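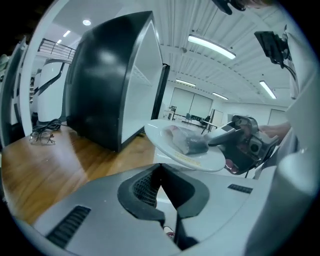
Notebook 4, p. 83

February, open day at Druscombe. Notes from the afternoon demo, written up the same evening.

Task shown: plate handling with the hand-held gripper, raw fish fillet as payload. Plate is round and white, held at the rim from the right side, appliance with the black shell standing open on the wood surface next to it. Fillet is a thick piece, skin on. Worell picked fish over the foam blocks we used last year and I agree with the choice - visitors understand the load at once, and nobody asks what the block stands for.

Points to follow up:

- Plate tilt. In the still the plate leans toward the camera with the fillet on it. Want a tilt limit written into the operator sheet before the next demo. Currently the sheet says "keep level", no number.
- Jaw on plate rim. Contact patch is short. Gál suggests a softer pad; I would try a longer jaw first and leave the pad compound alone.
- Glare. Ceiling strips reflect off the rim and the black shell both. Prolari tracking software lists specular highlights as a known problem. Try the far bench, or switch off the nearest strip.
- Cable. Coil is lying on the wood beside the appliance. Tie it up.
- Label on the plate is not legible at this distance. Larger print, or move it to the sample log and drop it from the plate.

Storage: card was set to stop at 3,000 frames per take. Dropped to 2,000 after lunch to keep the copy time down between groups. Go back to 3,000 for normal work.

Groups were capped at 20. Good size for the floor, poor for the mezzanine rail, where the back row can't see the jaw. A monitor up there would do it - the one on the long desk is doing very little.

Questions from visitors were mostly on payload and price. No figure given for either. Two asked about wash-down. Current housing has open vents, so the answer is no until the covers are redrawn.

Open: tilt number, jaw length, vent covers. Fish order for March to go in with Worell's.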